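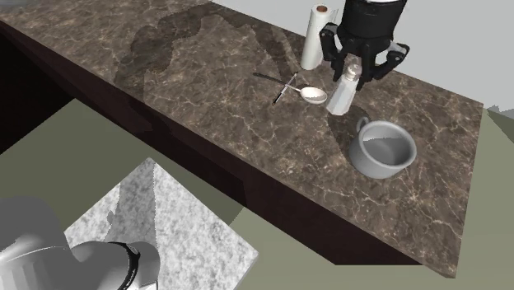 Can a robot arm clear a kitchen worktop without someone standing over it?
For a short list of known objects on a worktop we have set up ourselves, most of the time. For a kitchen as people leave it, we are a long way off.

Notebook, Thursday, kitchen tasks

Spent the morning on the scoring sheet with Indira. The old sheet gave one mark per item moved, so an arm that shifted the easy things and ignored the cutlery came out looking quite good. New sheet marks the whole chore: everything where it belongs and nothing knocked over. Indira wants a partial mark for getting half way. I am against it but have left a column.

Ran 50 episodes of the tidy-up task on the Karnix policy before lunch. Upright items are fine. Cutlery is poor. Thin handles lying flat give the fingers very little to get under, and where two pieces overlap it tends to go for the crossing point. Sharon thinks the grasp proposals need a height cut-off. She will try it on the 2 worst layouts first.

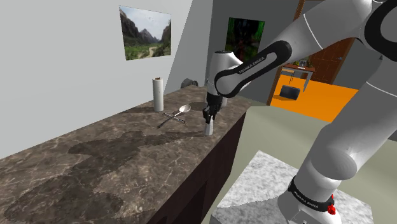 My own question this week is whether pick order matters more than grip quality. The planner takes whatever scores highest, which is nearly always something small and upright, and it leaves the awkward things till last. Here the fingers have one small white cylinder just off the marble and a second one is standing right behind them, so a sloppy move could knock the other over. A person would probably start with the crossed utensils in front and give themselves some room. I want to force that order for 70 episodes and compare on the new sheet.

Sumathi asked at tea whether any of this would be useful in her mum's flat. Told her wiping down, no; putting a few known things away, perhaps in 5 years. She wrote it on the whiteboard with my name next to it.

To do:
forced order run, start tonight if the Dovura machine is free
ask Lakshmi for the contact settings she used in May
Sharon: height cut-off
agree the partial mark with Indira, or drop the column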